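Size Labels Should Carry a Length

By Noeline Harawira

A shoe size is a unit of measurement that has lost its reference. The number on the box of a child's shoe is taken from the last, the form over which the upper is shaped, and the last is not the interior of the finished shoe. Linings take up space. So do insoles, toe reinforcement and padding at the heel. Two makers can start from lasts of equal length and ship shoes whose usable interiors differ by most of a size, and both labels will be correct.

I think every children's shoe sold should state its internal length in millimeters, measured after assembly, printed on the box and inside the tongue or strap. The trade has resisted this for as long as I have worked in it. The objections deserve an answer, but they are weaker than they sound.

Consider what a parent has to work with now. The foot can be measured at home against a wall with a ruler, on any flat surface, to within 2 millimeters. That result then has to be converted through a chart supplied by the seller. The charts disagree. For a foot of 167 millimeters, the Mandum chart and the Halliday chart I keep in my desk give different sizes, and neither says whether the figure in its left column is the length of the foot or the length of the shoe. The most precise step in the process is the one done on the living room floor.

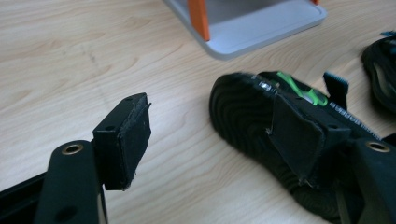
A plain wooden surface is flat enough for home measuring.

The first objection is cost. Measuring the inside of a finished shoe takes an expanding gauge and a trained hand, and no one proposes to do it to every pair. Sampling is enough. When I worked on the Drikenine children's line we gauged 794 pairs over one season, drawn from regular production, and 289 of them fell outside the tolerance we had assumed from the last drawings. The gauging itself was cheap. Correcting the drawings was slower, and it should have been done anyway.

The second objection is that length alone does not describe fit. This is true. Width, instep height and the adjustment range of the closure all matter, and hook-and-loop straps can hide a poor fit by pulling a loose upper tight over a foot that still slides forward. A fuzzy lining compresses with wear, so the interior on the first day is smaller than the interior after a month. None of this argues for withholding the one dimension that can be stated plainly. Tire labels do not describe every property of a tire.
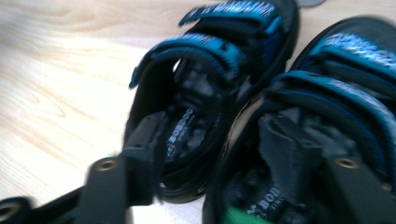 Children's shoes with hook-and-loop straps and a fuzzy lining.

The third objection, heard mostly in private, is that published lengths would increase returns. Parelel, the mail-order firm where I consulted for two years, tested this on 100 styles. Returns for size went down in most of them and rose in a handful, all of which had been mislabeled. I would call that a working label.

A rule could be short. State the internal length in millimeters. State the tolerance beside it. Define the gauge and the pressure applied, so that soft linings are treated alike. Keep the old size number for as long as people want to ask for it at the counter. The allowance for growth should stay off the label entirely; it is advice, and recommendations for it vary.

The harder question is the tolerance. I would accept three millimeters to begin with, and I expect manufacturers to ask for five. At five the figure spans most of a size and the label is back where it started.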